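3. Small cups at the Starklow canteen

The canteen says its new dressing cups cut waste. We were not convinced. The Skjelbred leaflet claims they save 3000 portions a year, with no word on how anyone worked that out. We watched 40 diners at lunch, and 12 went back for a second cup.
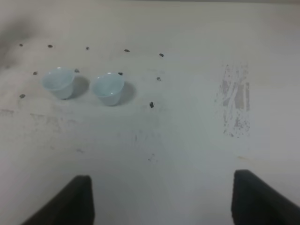
3.1 Doubts about our own figures

One lunch is a thin basis for anything. Forty diners may not be typical, and in January the menu changes anyway. We would want 20 more sittings before believing either side.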